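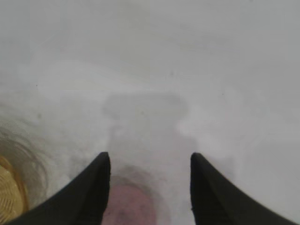
家里的白色台面,为什么总让人觉得收拾不干净?

浅色光滑的表面会随光线改变明暗,同一块台面早晨看着匀净,到了傍晚就可能显出一片片深浅,人很容易把这种深浅当成没擦掉的污迹,于是一遍一遍地擦下去;另一方面,浅色台面上随便放一件有颜色的小东西,都会立刻变得显眼,屋子并没有多乱,看上去却乱了。

3.2 白色台面的明暗与小物的去留

上一节交代了入户走访的大致经过,这一节我们想慢一点,专门谈谈台面。说来有些惭愧,研究开始的时候,我们几乎没有把台面当作一个题目。最初的访谈提纲里写满了抽屉、柜子、收纳盒,台面只出现在一个附带的问题里,大意是“您平时把什么放在外面”。可是在Putberg走访的十五户人家里,大家一坐下来,话题往往自己就绕到了台面上,而且一说起来便收不住。有位住在Zudia小区的老太太,从厨房的台面讲到梳妆台,又讲到她母亲当年那张刷了白漆的小桌,整整讲完了一壶茶。我们后来把录音听了好几遍,觉得再把台面放在附带的位置上,实在对不起她的这壶茶。

先说明暗。图1中大片光滑的白色表面,上部颜色偏冷,带一点蓝灰,中间和靠右的地方则更亮、更白,中上部还有一道很淡的浅色弧带,从左边缓缓伸向中间偏右。这道弧带读起来像是柔和的反光,也可能是表面本身起伏造成的细微变化,单凭一张图,我们不愿意说得太死。值得留意的倒是这种拿不准本身。受访者在自己家里,对着自己天天擦的台面,也常常有同样的拿不准:那一道浅浅的印子,究竟是水痕、是光,还是面板原来就有的弧度?

拿不准的时候,多数人的办法很朴素,就是再擦一下试试。我们在访谈里把这种做法记作“试擦”,与“清洁”分开来编码。清洁有一个比较明确的对象,比如汤汁、面粉、牙膏沫,擦掉了,事情也就完了。试擦没有这样的对象,人是用抹布去问台面一个问题,印子若是没了,便算它是脏;印子若还在,就换个角度,弯下腰,侧着头,再看一看。好几位受访者一边讲,一边不自觉地做出了侧头的动作,做完自己也笑起来。有一位年轻的父亲说得很实在:“我擦了三遍才发现是窗帘没拉好。”

这样的试擦花不了多少时间,却会改变人对一间屋子的感觉。十五户当中,有十一户主动提到过“刚擦完又觉得没擦干净”的经验,其中大部分说的都是浅色台面。家里用深色石面或原木桌面的几户,抱怨的内容则不大一样,他们说得更多的是灰尘和指印,那些痕迹虽然也烦人,毕竟看得清楚,知道该往哪里下手。浅色光滑的台面烦人的地方,在于它给人看的东西常常没有边,淡淡的一片,从哪里开始、到哪里结束,都说不上来。

这里要多说一句光线的时间。走访大多安排在下午,这是照顾受访者的方便,并非研究设计上的考虑,后来我们才意识到这个安排有它的偏向。下午的光斜,照在光滑面上,明暗差别本来就容易显出来。为了弥补,我们请其中六户在早晨、中午和傍晚各看一次自己最常用的那块台面,随手写几句话。收回来的字条长短不一,有的只写了“还行”,有的写了大半页。中午的字条普遍最短,语气也最宽厚;傍晚的字条里,“灰”“花”“旧”这几个字出现得多些。字条的数量有限,我们不打算从中推出什么规律,只想说明,同一个人对同一块台面的评价,在一天之内是会走动的,研究者若只去一次,听到的便只是其中的一段。

再说小物。图1靠下的位置有一件粉色的圆形物,颜色介于玫瑰色与淡紫之间,轮廓柔和,并不清晰,可是在一大片白里,人还是很快会注意到它。许多受访者描述过类似的感受。放在花布上、木纹上、堆满书的桌子上,一件小东西可以安安静静地待上几个月,没有人觉得它碍眼;换到白台面上,它就成了一件“放在外面的东西”。一位受访者管这叫“冒出来”,她说家里人随手放下的发圈、瓶盖、橡皮,放在别处都不要紧,放在白台子上就一个个冒出来,看得她心里发痒,非收走不可。

这个“冒出来”的说法,后来在我们组里用得很顺手。Gavin Cairns读完第一批访谈记录以后,建议把台面上的东西按“受访者自己有没有注意到”来分,而不要按用途来分,我们起初有些犹豫,担心这样做太依赖当事人的一时之感。试编了几份记录之后,发觉这个分法和人们真正收拾屋子的次序贴得很近。人们很少先想“这是文具,应当放回文具那里”,更多的时候是眼睛先被什么东西碰了一下,手才跟着伸出去,至于它该归到哪里,往往是拿在手里以后才开始琢磨的。

拿在手里以后的这一段,很值得细看。我们把小物离开台面之后的去向归为五种:放回固定的位置,放进就近的容器,交给物主,挪到另一块台面上,以及丢掉。五种去向里,最有意思的恐怕是挪到另一块台面上。从整理的角度看,东西并没有被收起来,只是换了个地方待着;可是在受访者的讲述里,这确确实实算作收拾过了。一位受访者每天晚饭前都把白色餐桌上的零碎挪到旁边那只旧木柜的柜面上,第二天再由家里人各自拿走,或者谁也不拿。她并不觉得柜面乱,柜面颜色深,木纹也密,东西放上去便“沉下去了”。“冒出来”和“沉下去”,两个说法来自两户互不相识的人家,放在一起倒像是商量过的。

由此我们想到,通常所说的一间屋子的整洁,在很大程度上取决于东西与底色的关系。家居收纳方面的建议一般从数量入手,劝人少买、多扔、给每样东西找一个家,这些话都有道理,受访者也大多听过,有几位还能整段地背出来。可是照着做了以后仍然觉得乱的人也不少。在Fosari老城一带补访时,我们遇到一位独居的先生,东西少得令人吃惊,厨房台面上常年只有一只杯子和一块抹布,他却为这两样东西烦恼,觉得怎么摆都不对。后来他在杯子底下垫了一块亚麻的灰布,杯子仍旧是那只杯子,他说看着就“有地方了”。

垫布的办法在别的人家也见得到,形式各不相同,有用托盘的,有用旧杂志的,有位奶奶用的是孙女剪坏了的一块毛毡,边上还留着铅笔画的线。这些垫在下面的东西,本身并不收纳什么,也不减少什么,它们所做的是给小物划出一小片底,使人看见它们的时候,看见的是“一处”,不再是零零散散的几样。Khổng在整理照片时提醒我们,垫子的颜色很少与小物相配,与台面相配的倒更多一些,换句话说,人们挑垫子的时候心里想的还是那块台面。这一点我们在访谈时没有追问,颇为可惜,只能留待以后的走访再去补上。

当然,也有人喜欢东西“冒出来”。有两位受访者特意把容易忘的药盒和钥匙放在白台面的正中间,为的就是出门前一眼看见。其中一位说,她试过挂钩,试过门边的小碗,都不管用,只有放在那一片白上面她才不会忘。同样是显眼,在这里成了帮手。于是我们在编码时把“显眼”与“碍眼”拆成了两项,前者只记录当事人注意到了某件东西,后者才记录他是否希望它离开。拆开之后再回头看,碍眼的比例并没有原先想的那么高,许多东西被注意到了,也就被注意到了,当事人看一眼,知道它在那儿,接着去忙别的事。

还有一类情形夹在中间,不大好归类,我们照实写在这里。有些小物在台面上待得久了,慢慢就成了台面的一部分。一只缺了口的小瓷碟,一颗从海边捡回来的石头,一瓶快用完却总也用不完的护手霜,问起来,主人先是一愣,然后才说“哦,那个啊”。擦台面的时候,他们会把它拿起来,擦过底下那一小块,再放回原处,位置分毫不差。这个动作做得那样熟练,以至于当事人自己都没有察觉。我们在记录里把它叫作“绕行”,严格说来,抹布并没有绕开它,绕开它的是收拾的念头。

绕行与试擦放在一起看,能看出日常整理里相当柔软的一面。人对一块白色台面可以很苛刻,为了一道不知是光还是水的浅痕擦上好几遍;对台面上一件旧东西又可以很宽容,容它年复一年地占着那个角落。两种态度常常出现在同一个人身上,甚至出现在同一次擦拭里。若只用“整洁”或“凌乱”去给一户人家打分,这些细小的往返就都看不见了。下一节将转到抽屉与柜内空间,届时会再次用到这里的几个编码,尤其是“绕行”,它在关起门来的地方有另外一番样子。

图1 浅色光滑表面的明暗变化及下方的粉色圆形物。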